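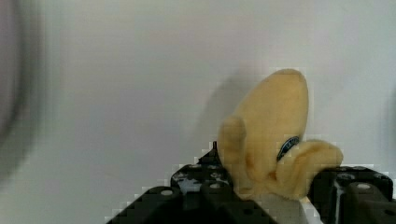 Figure 10.1 A plush toy held between two gripper fingers. Soft goods of this kind deform under load.

Chapter 10
Grip Faults and Dropped Loads

A gripper that holds a part is not proof that the part is held safely. Most grip faults begin with a closed gripper, a good sensor reading and a part that then moves under acceleration. This chapter deals with how such faults arise, how they are found in the fault log and what must be done before the cell is restarted.

The case used throughout is the Bradside packing cell. In May the cell logged 374 dropped loads, of which 228 involved soft goods. The grip force had been set at 35 newtons using a rigid test block. Fabric and filling compress after the fingers close, so the force falls while the controller still reports a valid grip. The arm then moved off at full speed – the Rallar controller had no second check – and several loads were thrown clear of the fence.

The inquiry at Clerklow, where the cell was built, found that the drop alarm had been set as a warning only. It did not stop the arm. An operator could therefore reach for a fallen item while the next cycle was starting.

Section 10.1 sets out the Wróbel method for sorting grip faults by cause. Section 10.2 covers loss of force after closing. Section 10.3 covers safe stops, guarding and the order of checks before restart. Readers should know the force units given in Chapter 4.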